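News from the Nesau project: reading the labels first

Those of you who came by the apartment lab in February will remember that our sorting work had hit a bit of a wall. The robot could pick things up well enough, but it had learned where each kind of thing went by position alone, so if you swapped the two baskets while it wasn't looking, so to speak, it would carry on cheerfully putting the fruit where the fruit used to be. We had a good laugh over that in the group, and then we had to sit down and do something about it.

What we have been trying since then is a method we call Tosh. The idea is simple to say and took us an awfully long time to get right! Before the hand moves at all, the robot has to read the handwritten paper in front of each basket and commit to a match between the label and the thing it is going to pick up. Only then is the motion part, Gririk, allowed to plan a reach. Gririk never sees the words themselves, just a target and a destination, and keeping those two apart is what finally let us move the papers about from one run to the next without teaching the whole thing over again. 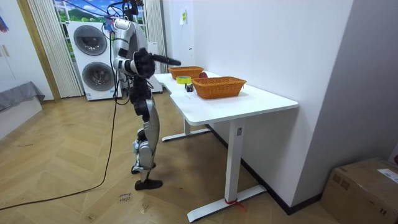
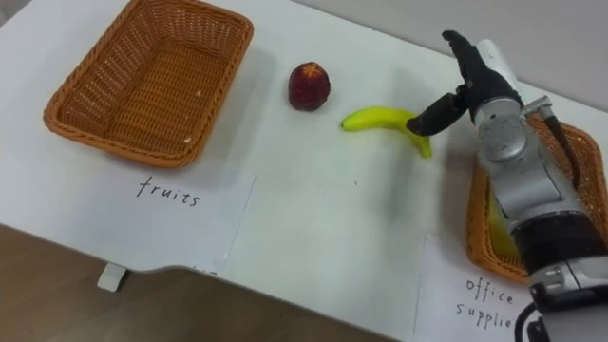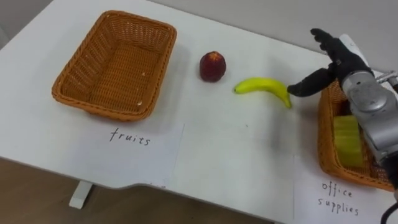

The Tosh setup from the side, followed by two views of the hand at the banana, with the handwritten labels in front of the baskets.

We ran 20 trials with the new method, using three kinds of items and shuffling the labels between runs, and it chose the right basket in all but four of them. The old position-only version, given the same shuffles, did far worse, as you would expect. Most of the misses came from our own penmanship (a hurried "office supplies" is hard going for people too), and the remaining ones happened when the arm covered part of a label partway through a reach and the system, which was still checking, changed its mind. We now have it hold on to its first reading until the item is released, and we are very keen to see what that does to the numbers.

The longer write-up, with the eight label layouts we used and the full table of misses, goes up on the Distus page on 23rd March. If your own group has a box of odd household things and some patience for writing labels in different hands, please do get in touch, as we would dearly love more handwriting than our own.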